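Bonjour à tous,

Voici les nouvelles de l'atelier de tri de Gresthorpe pour le mois de janvier. Femke Visser m'a demandé de faire « un peu plus vivant que la dernière fois », alors je laisse les tableaux de côté (ils sont dans le classeur partagé, onglet Suivi) et je raconte. Si quelque chose manque pour votre dossier, dites-le-moi et je compléterai !

Où en sommes-nous

La subvention de 3000 euros est arrivée avant les fêtes et l'essentiel est déjà engagé. Nous avons pris des bacs en métal, des étiquettes, de quoi nettoyer les objets, et nous avons gardé une réserve pour les transports entre Gresthorpe et le dépôt de Walitz. J'avais prévu plus large pour les étagères, mais Peadar Ó Dálaigh en a récupéré deux dans les anciens bureaux de Stistaddale, un peu bancales, tout à fait utilisables une fois calées. L'argent économisé reste sur la ligne « mobilier » en attendant votre accord pour le déplacer. Moi, je le mettrais volontiers dans l'éclairage, parce qu'à seize heures en janvier on commence à confondre le bleu marine et le noir.

Rappel pour ceux qui rejoignent le comité de lecture : nous récupérons les petits objets qui restent au fond des cartons de dons, ceux qui partaient auparavant en vrac à la benne. Flacons, jouets de bébé, sachets, stylos, bouts de tout et de rien. On trie, on nettoie, on remet en circulation ce qui peut l'être.

Ce qui marche bien

Le tri par petits bacs, sans hésiter. L'automne dernier on vidait un carton entier sur la table et on passait la matinée à courir après ce qui roulait. Maintenant on verse une petite quantité dans un bac, on la trie, on passe à la suivante. C'est plus lent au début - Kwok-wai Kao a beaucoup râlé la première semaine - et puis on prend le rythme. L'équipe du matin finit ses cartons avant midi et il reste même du temps pour relire les étiquettes.

Les fiches de catégories de Chia-hao Kwok ont aussi changé pas mal de choses. Il y en a trois : hygiène, jouets, divers. J'avais commencé avec une liste beaucoup plus longue, très jolie sur le papier, et personne ne s'en servait. Ce qui hésite entre deux fiches va dans « divers » et on tranche en fin de séance.

Ce qui coince

Les flacons, toujours les flacons. On ne redonne rien qui soit entamé, donc il faut vérifier chaque bouchon, et cela prend un temps fou. Ottmar Kröger propose de refuser tous les flacons à l'entrée. Je n'y suis pas très favorable (les produits encore scellés partent très vite à la distribution), mais j'aimerais votre avis avant le printemps.

Les jouets de bébé demandent eux aussi plus de soin que je ne le pensais. Chaque anneau, chaque perle doit être nettoyé et tiré un bon coup pour voir si rien ne se détache. J'ai compté ce temps dans les heures de janvier, vous verrez que la ligne a grimpé. Je préfère la voir grimper que bâcler cette étape.

Dernier point, les bacs se rayent vite. Rien de grave pour l'usage, simplement les étiquettes collées sur les parois abîmées tiennent mal. On va essayer des étiquettes suspendues, à la ficelle.

Un bac en cours de tri

Un flacon violet rosé translucide avec son bouchon mauve, un sachet blanc, un anneau de jeu à perles de toutes les couleurs : on a là un mélange assez typique de nos fonds de carton. Pour nous, le flacon passe au contrôle du bouchon et l'anneau file côté jouets. Le petit cylindre noir brillant, au fond, c'est du « divers » pur jus !

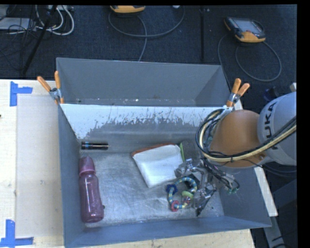 La suite

En février, nous ouvrons une seconde séance de tri, l'après-midi, avec les cartons qui viennent de Yang. Peadar s'occupe du planning et Chia-hao accueillera les nouveaux. Il me faudrait de votre côté :

- votre accord pour le reliquat de la ligne « mobilier » ;
- une réponse sur la question des flacons ;
- le modèle de bilan financier, celui que j'ai date de l'ancienne convention.

Je passe à Walitz à la fin du mois pour déposer les justificatifs. Femke, si tu es dans les murs, je monte te voir avec les fiches, tu me diras si elles sont lisibles pour quelqu'un qui n'a jamais trié. Et merci encore pour la souplesse sur les dates, ça nous a bien aidés.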